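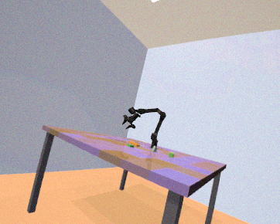 The long table, corner of the room.

Shares 9 | Comments 5

Wednesday and the rent still short. Ademir Batista counted it again on the bed – 200 in notes, the rest coins, the good coins in a sock. Downstairs his mum's radio. Rain on the tin.

Anderson Xavier was meant to come at five. Didn't. Came at half six with his collar up and a bag of mandarins, like that would fix it.

"You sold the boat," Ademir said.

"Who told you?"

"Everyone. Bloke at Trindade told me. The bloody chemist told me."

Anderson peeled a mandarin. Took ages over it. The whole room smelled of January, of being ten and sunburnt on the jetty, the two of them arguing over what colour to paint her. They'd gone with green. Dad's favourite, before.

"She was rotten underneath," Anderson said. "You never looked undernaeth."

"I looked."

"You didnt."

He put an envelope on the blanket. Thick. 2,586, he said, all of it, he hadn't even taken out petrol. Ademir left it there. Outside a ute went past slow, wipers going.

"Did they say what they'd call her?"

"Didn't ask, mate."

Ademir took half the mandarin. It was sour. He ate it anyway and reached for his boots.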